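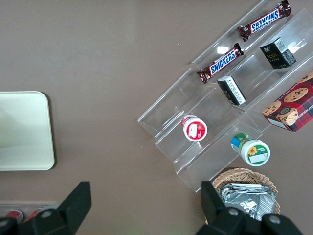
Wrist camera view from the shelf task: tiered stand, tray at left, basket of foil packets in front.

Modmont Shelf Demos

Teleoperated demonstrations of a single arm moving small grocery items between a clear tiered stand, a tray and a basket. Recorded at the Sanedstead lab in April by Chin-lung Yip and Encarnación Aranda. Card last updated Wednesday, July 12, 2023.

Contents

223 episodes in total
174 for training, the rest held out
7 task prompts, stored as plain text with each episode

The held-out episodes use the same items in different spots on the stand. Chocolate bars, small boxes and round jars all appear. Not every item is used in every episode.

How it was collected

The operator drives the arm with a hand-held leader arm, and the gripper follows a trigger. Both operators are right-handed. An episode starts when the prompt is read out and ends when the operator lets go of the trigger and backs off. Pauses were left in. If an item was dropped and picked up again, the episode was kept and flagged "recovery" in the notes field.

Each episode folder has wrist video, joint positions, gripper opening and the prompt. Commanded and measured positions are saved separately – train on commanded if you're using our Poltico loader, as it expects that field.

Known problems

Glare on the acrylic is strong in places and shifts as the wrist turns. Depth was tried and dropped, as the clear shelves came back mostly as holes.

The gripper fingers cover part of the lower view, so a target close to the basket can be partly hidden during the approach.

Episode 92 has a late gripper signal. It's in the training split and should be skipped until we replace it.

Wrist colour balance was left on auto for the first day and locked after that.

Loading

Unpack the archive into data/ and point the loader at it. The older Kong scripts still read the files but ignore the recovery flag.

Questions about the recordings go to Encarnación, and loader bugs to Chin-lung – please include the episode number.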